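Workshop tips: getting a tabletop arm to find a pale tray on a pale bench

These notes come from the Lundcombe shared workshop, where we run a small arm with a wrist camera for sorting craft parts and kitchen drawer odds and ends. They deal with the software side. Most of them apply to any planner you happen to use.

Fix the exposure first. Auto exposure drifts every time the wrist moves over something bright, and the edge finder drifts with it. Lock it at the height you will be working from, with the room lights as they will be for the job.

Mask the fingers. They show up in every wrist view, so draw the mask once and save it with the camera calibration. Redraw it after changing fingertips. Wornar keeps the old mask without warning you.

Throw out small blobs. Scratches and specks on a worn bench will pass for screws if you let them. We drop anything under 60 pixels and wipe the bench before changing that number.

Don't fit a tray by its floor. Ridges and glare split it into pieces, and the detector will report two or three trays. Fit the long outer rim instead — it is usually the straightest line you have — and take the angle from that.

Check the shadow side. A soft shadow beside the wall can pull the fitted edge outward. Farah Manurung's fix was to run the fit twice, at two wrist angles, and keep the line that agrees in both.

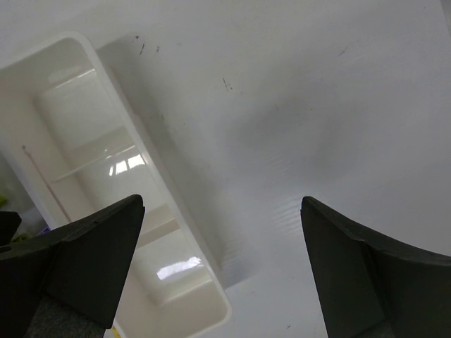 Tray at a slant, with glare on the floor sections and a gray shadow along the right side.

Plan around the lip. Give the collision box 20 mm of margin on all sides and let the planner complain. Trim it later if the arm can't reach into the corners.

Keep wrist moves slow near the rim. We cap speed at 19 percent inside the margin and go back to normal once the fingers are clear.

Save the failures. Bollent writes a log for each attempt, and ours had 2,164 entries when we last cleaned it out in November. Keep the misses and delete the rest. Name each file by the setting you changed, or you will be guessing a week later.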